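Wivska magazine calls for essays on forgiveness

February 2021

Wivska, the quarterly of faith, justice and personal essays, is opening its pages to new writers for a special issue on forgiveness, and we couldn't be happier to share the news!

The issue will carry 13 essays, chosen by editor Inês Barros and guest editor Glória Peixoto, whose writing on family silence and church life drew more than 15 pages of reader letters last year (we loved every one of them).

"I want the pieces people have been carrying around for years," says Peixoto. "Forgiving a parent, a neighbour, a congregation. Or refusing to, and living with that."

First-time writers are warmly welcome. Each will get two rounds of edits with Barros, and three will read their work aloud at the Arruda launch in September.

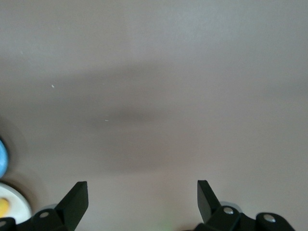
How to submit

Send one unpublished essay, in English or French, to the Wivska office in Fitmont. Cheques aren't needed, as entry is free.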